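Progress report: Katene peat bog project, to the end of our second winter
From: Rochelle Donnelly
For: Aroha Ruddock, Sellivis Fund
Mar 2, 2020

Hi Aroha,

You asked for something shorter than last year's effort, and in plain English, so I've put the tables in a separate file and kept this to what we did with the money, what we found, and what's going to be late.

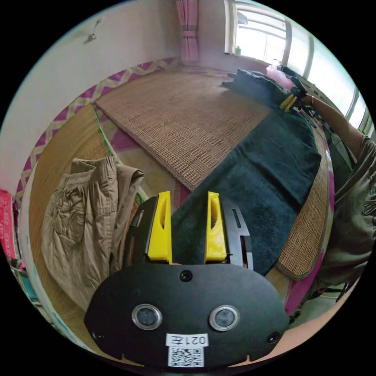
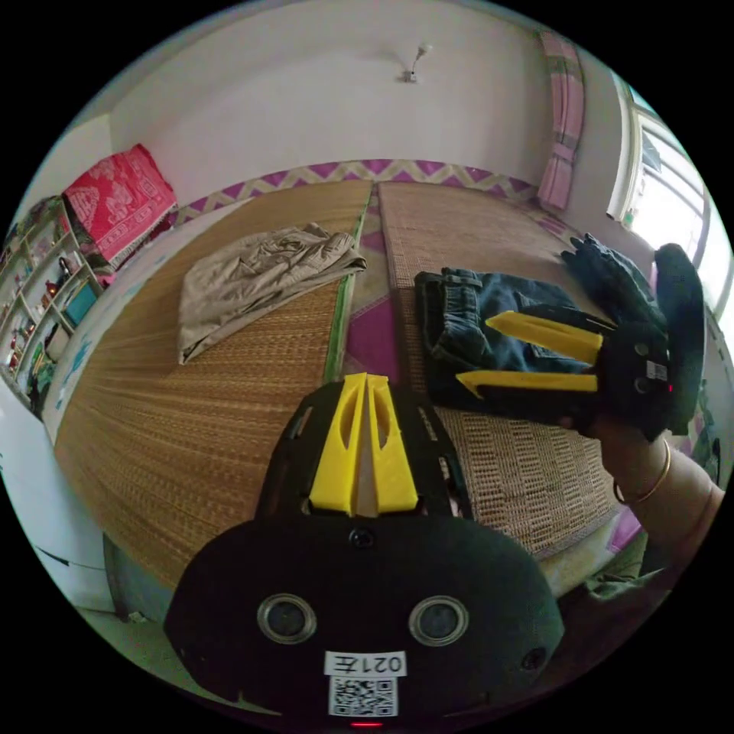

Two views of the yellow-fingered gripper.

First, the water table. We now have 249 dipwells in across the two halves of the bog, the drained side and the side where we blocked the ditches. That's all of the ones we promised you, and I'm so pleased, as the last batch went in during a fortnight of sleet and I had serious doubts. On the blocked side the water is sitting much closer to the surface than it was before the dams went in. On the drained side it drops away quickly after rain, just as it always did. I'd love to call that a result but we've only got two winters, and both were wet ones.

Gas measurements have been slower going. We've taken 1,741 chamber readings so far and thrown out 701 of them, mostly for bad seals around the collars in the first summer (the peat shrank in the dry spell and left gaps you could get a finger into). It's a painful number to write down. The new deeper collars have pretty much cured it, and hardly any readings from this winter have had to go.

What's left shows carbon dioxide coming off the drained side faster in warm weather, and rather less of a jump on the wet side. Methane goes the other way – more from the wet side, particularly near the old pool edges where the cotton grass is coming back. We expected some of that. Whether it settles down as the sphagnum spreads is the thing everyone wants to know, me included, and I can't tell you yet.

The Dosum loggers have behaved themselves apart from 4 that flooded in the same storm. They were under guarantee, the replacements are in, and we filled the gap in the temperature record from the hill station. I've marked those days in the data so they don't get mixed up with our own. The rain gauge at the top gate was knocked over by sheep, twice, and now has a fence round it. That came out of the repairs line.

Money: we're under on travel and over on lab costs, because the lab put its prices up for dissolved carbon samples. I'd like to move the travel underspend across to cover it. There's a form for this, I think? If you could send it over I'll do it the same day.

Late things. The vegetation survey should have been written up by now and it isn't. The fieldwork is done, the quadrats are all typed in, and I'm still arguing with myself over a few of the mosses, so I've sent samples off to be checked by someone who knows them better than I do. The core dating is late too, but that's the queue at the lab and I can't do much except ring them up and be cheerful.

Next on the list is the extra dam on the Silent Burn side, where water is still finding its way round the end of the old one. We need that in before the end of March, when the ground-nesting birds start settling and we keep off that corner altogether. After that it's back to fortnightly chamber rounds until autumn.

You're very welcome to come up and see it. Bring proper boots and a spare pair of socks, and let me know which week suits so I can sort out the gate key.

Best wishes,
Rochelle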